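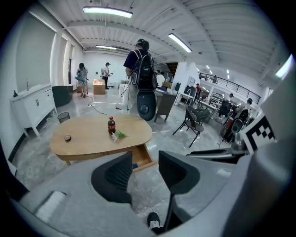 *The oval table with its drawer open, Thursday.*

I've been trying to write letters again. I bought a pad of Relel paper in August and told myself one page a week, by hand, no drafts. So far I've sent three. The first took me two evenings because I kept starting over.

Etornam Arthur wrote back from Rurkby, four pages, mostly on his tomatoes and the bus fares. I've read it twice. My reply is up to 514 words and I still haven't answered his question on the roof.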